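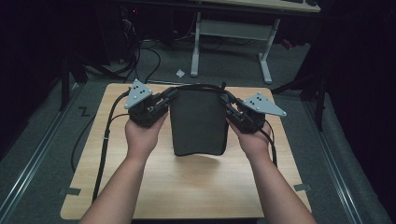
Focus stacking

Focus stacking is a way of getting more of a subject sharp than one photograph can manage. You take a run of shots, each focused a little further back than the one before, and software keeps the crisp bits of each and blends them into a single picture. I've been looking after this entry on the wiki for a while now, so forgive me if it wanders into my own habits.

Why bother

Get close to something small and the depth of field shrinks to almost nothing. A beetle's eye is sharp and its feelers are mush. Closing the aperture helps up to a point, then diffraction softens everything and you're back where you started (only darker!).

How it's done

There are two common methods. You can leave the camera where it is and turn the focus ring in small steps, or you can leave the focus alone and slide the whole camera forward on a rail. I prefer the rail for anything smaller than a fingernail – the ring for flowers and coins. Domenica Oberholzer's moss pictures, taken in the woods above Løken, used 120 frames each, and for me they're still the loveliest stacks on this site. My own record is 70, of a dead wasp, and I knocked the table at the end and had to start again.

Software

Most of us here use Gukitz, which began as Lukian Kobzar's weekend project and now copes with stacks of up to 600 frames. It offers two blending modes. Depth map is smoother and keeps colours true, but it gets muddled where hairs cross over each other. Pyramid handles hairs very well and adds a bit of noise. I usually run both and paint one over the other by hand. Wetomden does much the same job and has a nicer retouching brush, though I find it slow.

Common problems

Halos along edges are the big one, usually from steps that are too large. Anything that moves will come out doubled, so outdoor stacks want a still morning. Dust on the sensor turns into long trails across the background.

See also: Bellows; Cestby rail; Diffraction; Tilt lenses

Last edited 07/02/2025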